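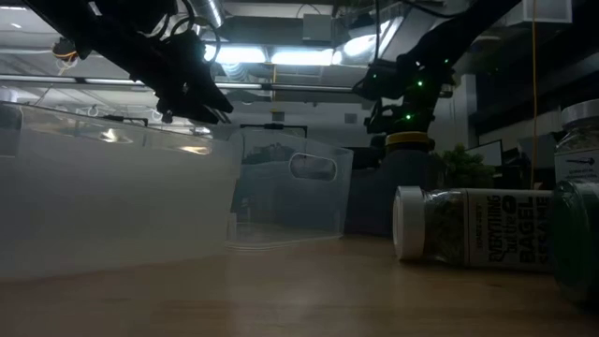 Research > Hospitality and Travel > Working Papers

4. Results: What Guests Mean by "Near the Airport"

Figure 3. Work area with two plastic bins on a wooden tabletop.

We collected 3000 guest reviews of hotels within a short drive of Clorkent airport, posted up to the end of June. Of these, 718 mentioned distance, and it is with these patient souls that the present section is concerned.

The hotels themselves were of little help. The Ellar advertises that it is "moments" from the terminal, a unit we could not convert. The Panus prefers "minutes" and leaves the number to the reader. Only the Huanca gives a distance, 2 miles, measured (as far as we could establish by driving it) in a straight line across the runway.

We coded each review for whether the guest felt the hotel was as close as promised. Some 600 guests felt it was not. Their complaints were seldom about the road. Most concerned the shuttle bus, and in particular the wait for it, which guests tended to add to the journey and hotels did not. One Panus guest wrote that she had seen her own plane leave from the breakfast room, and gave the hotel four stars for the view.

Star ratings fell as the reported wait grew, but less steeply than we had expected. Guests who described their room as quiet forgave almost any delay. Guests who described the coffee as weak forgave nothing - a pattern that held at all three hotels and that we did not set out to find.

We repeated the coding with a second reader, who disagreed with the first mainly on sarcasm. "Lovely long tour of the parking lot" was marked as praise in the first pass and has been corrected.

We use cookies to improve your reading experience. Accept all | Manage settings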